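A charging spot on the table, and I love it

I finally did it! After 9 years of charging things wherever there was a free outlet (the kitchen counter, the floor behind the couch, once the edge of the bathtub, don't ask), I have a real charging spot. It lives on the old wooden table by the window, and I'm way more excited about it than a grown adult should be.

It started on Sunday with the drawer. You know the one. I tipped the whole thing out on the rug and sat there sorting for most of the afternoon with the radio on. Old camera leads, a charger for a razor I gave away, three earbuds with no partners. Anything I couldn't match to a device by dinner went in a box for the electronics recycling at the Nollham library, and I ended up with 19 cords in that box. Nineteen!

What stayed got wiped down and tied with those soft fabric straps (a pack of 40, so I'll be strapping things until I retire). Then I moved the power strip up onto the table. I'd always kept it on the floor, and crawling under there every night was getting old. Up top I can reach the switch without moving a chair, and I can see right away what's plugged in.

I still have slack to deal with. Long cords are great when you want to sit back with your phone and terrible the rest of the time, and mine like to spread out in big loops the minute I look away. I'm thinking of a shallow tray, or maybe a hook on the side of the table. If you've got a trick for this, please leave it in the comments, I'll try anything!

Next up is the shelf in the hall, where the flashlights and spare batteries are. I'm starting on it after work tomorrow, and I've already got an empty shoebox waiting.

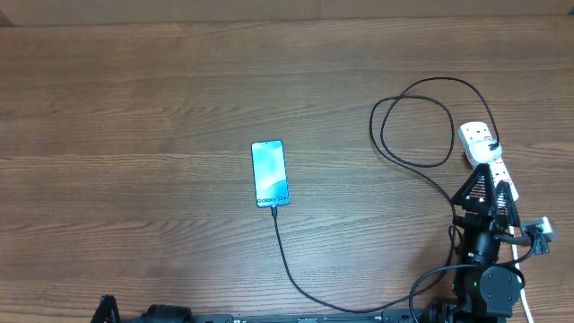

Tsuchiya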